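La pinza que se cerraba sola

Llevo desde julio con las demostraciones de agarre para Nastside y esta semana he perdido un día entero por un fallo tonto. Lo dejo escrito por si a alguien le ahorra tiempo.

El miércoles a mediodía revisé el lote de la mañana, 153 episodios con recipientes de plástico, y vi que la apertura registrada no volvía a cero al soltar. Cada vez quedaba un poco más cerrada. Al llegar al episodio 100 el desfase era de 3 milímetros y el registro daba por agarrado un recipiente que aún no había tocado.

Lo primero que pensé fue en el programa. Usamos Dota para sincronizar la apertura con el vídeo y ya nos había dado algún susto con las marcas de tiempo. Volví a la versión anterior, repetí veinte agarres y salió lo mismo. Después cambié el cable. Tampoco.

El problema era mecánico. Uno de los tornillos de las articulaciones se había aflojado y el brazo tenía holgura. Con la mano casi no se notaba, pero al apretar algo rígido los dos lados dejaban de ir a la par. El manual de Stalau pide reapretar cada 400 ciclos y yo llevaba bastantes más — no los tenía apuntados.

Apreté todo, puse fijador de roscas y calibré otra vez con los dedos cerrados. Luego volví a los recipientes con tapa, que son los que peor lo llevaban.
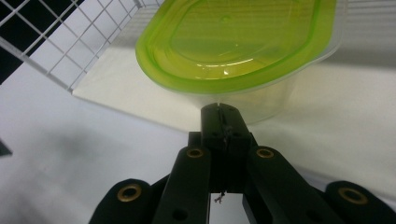

De momento la lectura vuelve a cero después de cada agarre. El lote del miércoles lo he descartado completo, aunque los primeros episodios seguramente servían. No me fío de corregir el desfase a posteriori.

He pegado una hoja en la mesa para anotar los ciclos y he pedido tornillos de repuesto a Kravchuk. Mientras llegan, compruebo la holgura antes de empezar y otra vez después de comer.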